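Rapport de projet — Ranger une pièce avec un robot à deux bras
Yaa Addo, parcours automatique, Ekport

La question posée était simple : un robot peut-il remettre en ordre une pièce encombrée sans aide ? Tout le travail a été fait en simulation, avec le planificateur Wokmont, avant un éventuel essai en juillet dans l'atelier Annan.

Nous avons lancé 80 essais, limités à 4 objets chacun. Les petits objets fins posent le plus de problèmes : une chaîne n'a pas de prise évidente, et la pince à deux doigts la pousse souvent au lieu de la saisir. Un chandelier se prend mieux — à condition de viser la tige.

Vues de la simulation :
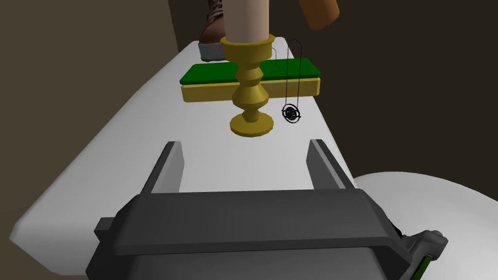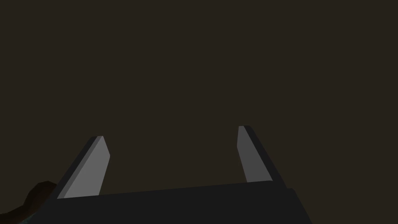
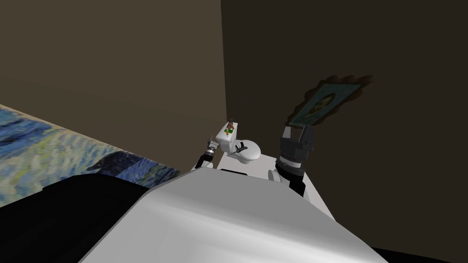 Sur l'ensemble, 32 essais ont abouti. Les échecs viennent surtout du choix du point de prise, rarement du mouvement des bras. Pour une tâche ménagère réelle, ce taux reste trop faible. La suite du travail portera sur la détection des objets partiellement masqués et sur la reprise après une prise manquée.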